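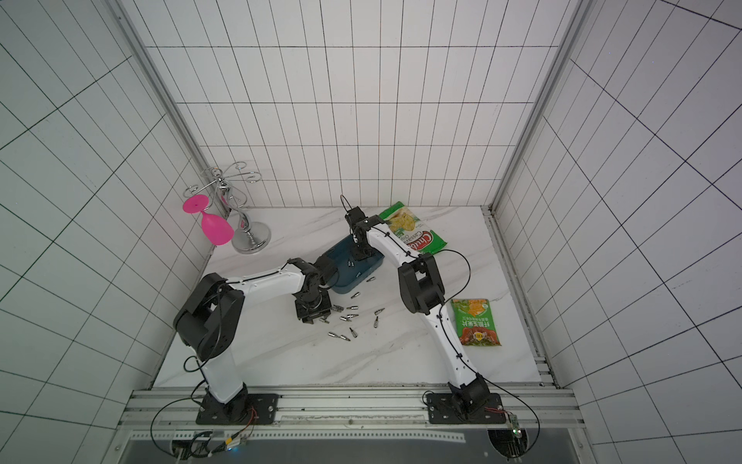
Raquel Prata wrote in to ask why her right arm stops dead in the middle of a sort, with no error on the screen, and then drops whatever it is holding when she restarts it. Same thing on two different bases, she says, and always with small parts.

I had the same fault in February on our pair of arms, and it took most of a month to find. The cause was the wrist cable. Steps below, in the order I would do them now.

Before you start

Hit the stop, then cut power at the supply. An arm without power will sag, so hold the upper link while you switch off and let it down by hand. Keep fingers out of the gripper. Dennis Cropper got a pinched thumb doing this with the servos still live.

Step 1. Read the log before you restart

The Jikulis controller clears its buffer on power-up. Save the log first, if it still responds. You are looking for missed replies from one servo. Ours had 152 in one run, 108 of them from joint 9 on our numbering, the last one before the gripper on the right side.

If the missed replies are spread evenly over all joints, suspect the supply or the board and skip to step 4.

Step 2. Find the pose

Set the speed to the lowest value and move the arm slowly through its reach, one joint at a time, with the log open. Don't run the task program for this. Ours failed only with the wrist turned in and pointing down at the parts, and it ran fine everywhere else.

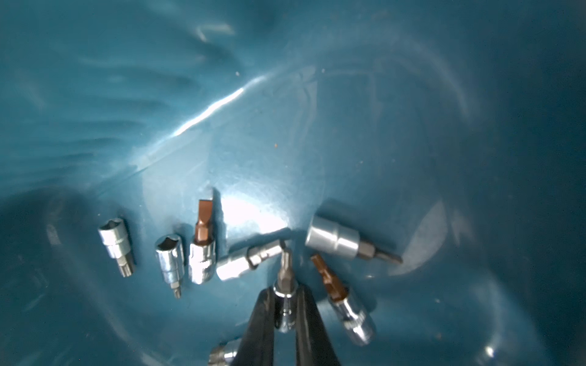 Small bits make it worse for a dull reason: the gripper has to go low and the wrist has to turn a long way to line up with each one. Larger parts never asked for that angle, so our old test passed every time.

Step 3. Check the cable

Power off again. Unplug the wrist connector and look at the pins. Then flex the cable along the link with a meter on it. If the reading jumps, replace the cable. Do not tape it. Leave enough slack at the elbow for the full bend, but not so much that a loop can catch on the other arm.
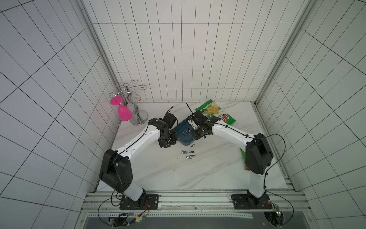

Both grippers near the middle of the table, with the bit holder between them.

Step 4. Check the base connections

Reseat the plugs at the board. Tug each one gently. Kazuhiro Hirose found a half-seated plug on the Villum bench that gave the same symptoms.

Step 5. Change the restart setting

The dropped part is a separate problem. On our version the gripper opens on restart by default. Set it to hold position, and make the program wait for a key press before either arm moves.

Step 6. Test

Run 500 slow cycles through the bad pose with nothing in the gripper, then repeat at working speed. One missed reply is a fail – go back to step 3.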